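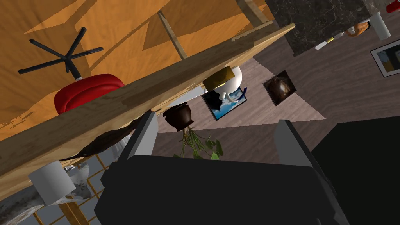
Wrist view from a simulated household room, gripper open with nothing between the fingers.

Recording Demonstrations in the Vingate Simulator

This page describes the standard procedure for recording demonstrations in simulated household rooms. It applies to all operators contributing to the Lamum collection. Operators who have not completed the Drudent controller training should do so before continuing.

Before you begin

Confirm that the simulator is running the October release or later. Earlier releases save the wrist view and the arm position at different rates, and episodes recorded with them cannot be merged into the collection.

Each operator is assigned one room and one task list per session. A complete session consists of 200 episodes. The room layout is changed automatically between episodes and should not be edited by hand.

Recording an episode

1. Load the assigned room and select the first task on the list.

2. Open both the room view and the wrist view. The wrist view turns with the hand, so floors and furniture may appear steeply tilted or upside down. Do not correct the rotation. The learning system receives the wrist view exactly as it is recorded.

3. Move the arm to its starting position and open the gripper fully. Check that the space between the fingers is clear.

4. Press Record and wait 2 seconds before moving.

5. Approach the target object at a steady speed. Small pauses are acceptable. If the fingers touch any other object, continue the episode and mark it "contact" when saving.

6. Close the gripper, lift the object, and carry it to the location named in the task.

7. Release the object, withdraw the arm, and press Stop.

An episode that runs longer than 300 seconds is closed by the simulator and saved as incomplete. Repeat the task from step 3.

Labeling

Every episode must carry one of three labels: success, failure, or incomplete. The contact mark is separate and may be added to any of them. Failed episodes are to be kept. The Hájek review tool uses them to set the threshold for automatic checking, and deleting them will affect the results for the whole room.

Where a target is partly hidden behind furniture for the entire approach, add the note "occluded" in the comment field.

Submitting a session

Open the session folder in the review tool and replay 5 episodes of your choice from beginning to end. If the labels are correct, select Submit. Sessions with missing labels are returned to the operator and remain in the queue until corrected.

Page last revised December 2018.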